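Opals: Your Questions, Our Answers

What exactly is an opal?
Opal is made of silica and water. It has no crystal structure, so strictly speaking it's a mineraloid, but we call it a gemstone like everyone else does. The water content is usually somewhere between 6 and 10 percent, and it's part of what makes these stones so wonderful and so fussy.

Where does the color come from?
Tiny silica spheres, stacked in neat layers! Light bends and scatters as it passes between them, and the size of the spheres decides which colors you get. Larger ones can give you red and orange, smaller ones blue and violet. Tilt the stone a little and the whole thing changes. We never get tired of it.

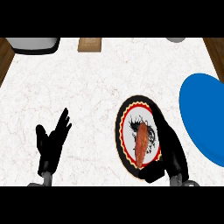
Two robotic hands by a decorative plate on a marble counter

What's the difference between a doublet and a triplet?
A doublet is a thin slice of opal glued to a dark backing. A triplet adds a clear cap of quartz or glass on top. Both are lovely to wear and much cheaper than a solid stone, just keep them out of water, as it can creep into the glue line and turn it cloudy.

Can I wear my opal every day?
Earrings and pendants, yes, go for it! Rings take more knocks. Opal is only 5.5 to 6.5 on the Mohs scale (ordinary household dust can scratch it over time), so pick a low bezel setting and take the ring off for gardening.

How do I clean one?
Lukewarm water, a drop of mild soap and a soft cloth for solid opals. A barely damp cloth for doublets and triplets. No ultrasonic cleaners and no steam, please.

My Ethiopian opal went see-through. Is it ruined?
Probably not! Many Ethiopian opals are hydrophane, meaning they soak up water and can lose their color for a while. Leave it somewhere airy, away from heat, and give it a few days or even a couple of weeks.

Can I learn to cut my own?
Yes, and we'd love to have you. Oskari Lappalainen teaches the beginners' class at our Lockwood workshop, with the next one starting in September. There are 16 places and rough opal is included.

Page updated 6/22/26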